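Freezers, labels and the samples we can't find

I spent most of May going through the minus eighty freezers at work. We are moving to a smaller building in the fall, and every tube that goes with us has to be in the database. The database said we had 1000 plasma aliquots from the old Mallow study. We found 972.

Twenty-eight missing tubes doesn't sound like much, and a few of them were probably used up and never logged. But the Mallow samples were drawn at five visits per patient, and if you lose one visit you can lose that patient for any analysis of change over time. So it matters which ones they are.

Most of the trouble goes back to labels. The first batches were written by hand with a marker that was sold as freezer safe. It isn't, at least once someone wipes the frost off with an ethanol-damp glove. Gareth Sugden, who ran the bench back then, switched to printed labels partway through, but the printed ones were a bit too long for the tube and the overlap covered the last digit of the visit code. I can read most of them by peeling back the edge with forceps, on dry ice, one rack at a time.
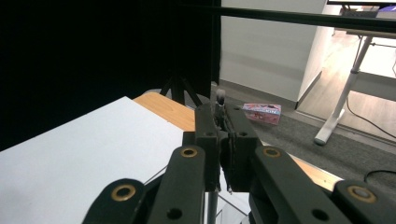 The second problem is that we have had two inventory systems. The old one, Oddsson, recorded a box and a position. The new one records a barcode and lets you leave the position blank, so people did. When the records were merged, a blank position was read as "first free slot", and a lot of tubes ended up on paper in places where they had never been.

Trevor Ashworth wrote a script that compares the old export with the new one and lists every tube that moved. It cleared up most of the mess in an afternoon. What was left I had to check by eye, with the lid up for no more than up to 2 minutes at a time before the alarm goes.

A few things I would do differently. Scan the box before it goes into the freezer, and again when it comes out. Make the position field required. Write down freeze–thaw counts on the day, even if it is only a tick on the lid – I have whole boxes where I can't say if a tube has been thawed once or four times, and for some of the cytokine assays that makes them useless.

Next up are the DNA plates, which at least have barcodes. I still have one drawer of unlabeled cryoboxes to go through before then.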